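Does Bread Go Stale Because It Dries Out?

Most people will tell you yes. Should you believe them? Let's check.

If bread only went stale by drying, a loaf sealed in a bag would stay soft. Try it. It still turns firm, even though the water had almost no way to get out. So the easy answer has a hole in it.

Flour is full of starch. In the oven, starch grains soak up water and swell, and the inside of the loaf gets soft. As the loaf cools, the starch slowly packs itself back into a stiffer shape. Scientists call this retrogradation. It's a long word for "going back." 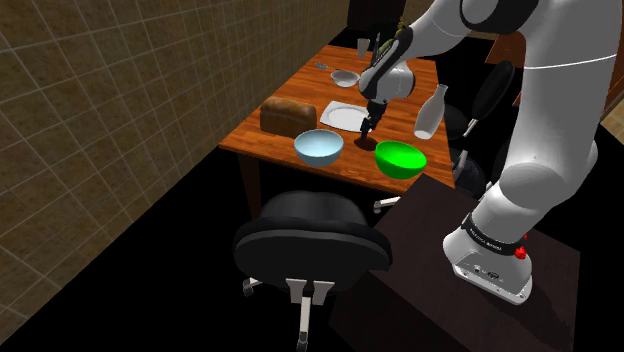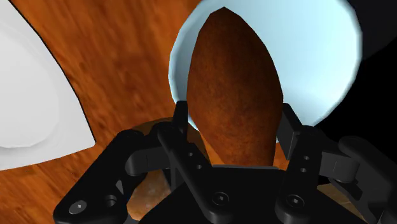 Now for the fridge. Lots of families keep bread in there to keep it fresh. It does slow down mold, but cold air makes starch stiffen faster. The freezer is different. It gets so cold that the change nearly stops.

What about toasting? People say it "fixes" old bread. Well, sort of. Heat loosens the starch again, so the middle feels soft for a while. Then it cools and goes hard.

You don't have to trust me, either. Put one slice in a bag on the counter and another in a bag in the fridge. Wait 2 days, let both warm up to room temperature, and squeeze them. If yours come out the same, ask why. Maybe your bread has extra fat or sugar in it, and those can slow things down.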